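December – equipment budget, second pass

Naomi wants one sheet of paper from me by the end of the month saying what we buy for the new year, and so far I have three sheets and a lot of crossed-out lines. Putting it all down here so Severin and Gergely can shout at me before she does. Coffee is on, heater is on, off we go. 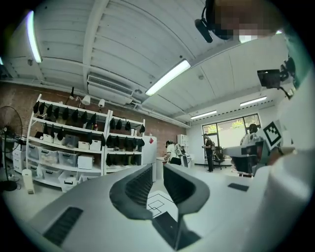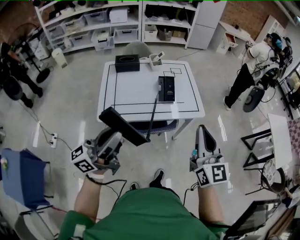 The big line is still the hand-held grippers, and I want to argue for spares before anything shiny. Proren will sell us complete pairs or just the wear parts, and the wear parts are where I'd put the money (fingers first, then cables, then marker cubes). The cubes sit right out on the side of the gripper with those black-and-white patterns facing the room, so they're the first thing to meet a door handle when you carry a pair through. Rupert thinks we can print our own patterns and stick them on. Maybe! But I'd like one proper set in a drawer so we have something to compare against.

Fingers: 9 sets. I had 12 in my first draft and Gergely laughed, so 9 it is.

Cables. Oh boy. There are cables across the floor from the power strip on the left side of the room, and I have been saying since summer that we need floor channel. The Hämmerli catalog has the flat gray kind you can roll a chair over, 124 a box, and two boxes should get us from the wall to the table with a bit left over. Leopold wants ceiling drops instead. Much nicer, I agree, but then somebody has to get the landlord in Drurnberg to say yes to holes, and I'm not writing that letter again. Channel now, ceiling later.

Second table: I'd say yes. The white square one is fine and the black tape on top works, so just get the same size again and tape it the same way. I put down 300 for table plus tape plus a couple of clamps. Severin, if you know where the first one came from, please write it in the margin, I can't find the receipt anywhere.

Storage – no new shelves. We've got that whole long white unit and the bins to go with it. What we need is labels, and labels are cheap. 100 for a decent label printer and tape, and I'll do the bins myself over the break.

Still open:
Hondota quote for the small arm. Came in as a PDF with no shipping on it. Asked again.
Do chargers count as spares or as equipment? Naomi to decide, it changes which pot it comes out of.
Service contract for the arm, yes or no. Leaning no for the first year, Rupert leaning yes.

Gergely, can you check my finger part numbers before I send the Proren order? I copied them off the old invoice at ten at night.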